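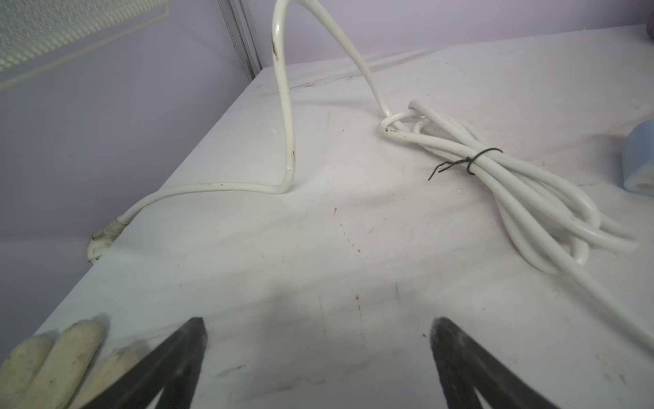
3.2 Household interviews

The interviews were held in Lemivstead and Grisier between the two rounds of meter readings. Each took place in the home, usually in the kitchen, and was led by the same interviewer so that the wording stayed the same. We asked who in the household switched things off at night, who paid the bill, and whether these were the same person. In 13 homes they were not.

Most people could name the appliance they thought used the most electricity. Few named the water heater, even where the readings put it first. Televisions and phone chargers were blamed far more often than their use would justify, a pattern Friesen also found in her earlier work on rented flats. 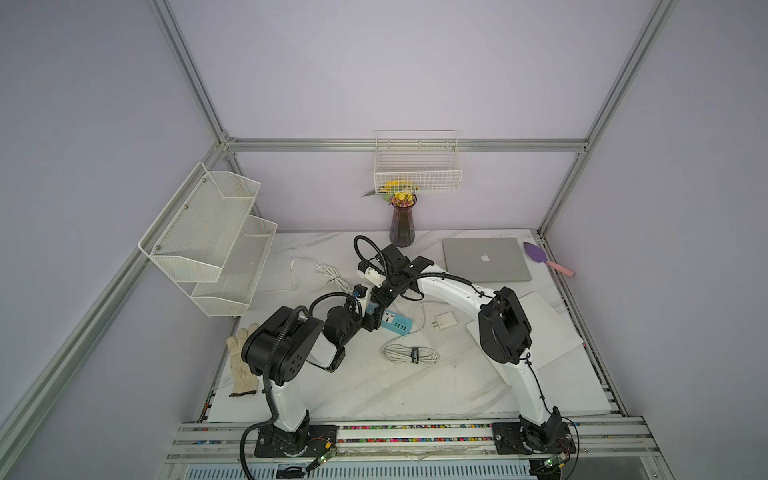 Tenants gave shorter answers than owners and were less likely to have seen a bill in the past year. Where heating was included in the rent, we left the household out of the comparison in Figure 3 but kept its answers on lighting and cooking.

Figure 3. Stated and measured share of evening electricity use, by type of household. Homes with heating included in the rent are not shown.

The gap between stated and measured use was widest in the older terraces at Grisier. Several of these homes had only one or two sockets in each room. 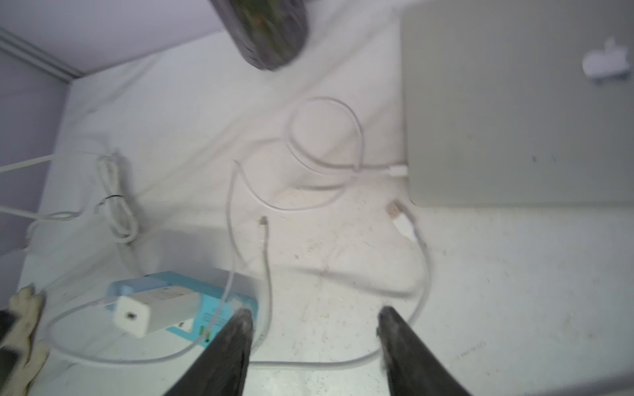
Diaries were kept for 8 days, starting on a Tuesday. Entries for the first evening were often much fuller than the rest, and we dropped them before coding. Raymonde Friesen coded all the diaries and a second reader checked those from Lemivstead. Where the two disagreed, the entry was marked as unclear and was not used in the totals given in section 4.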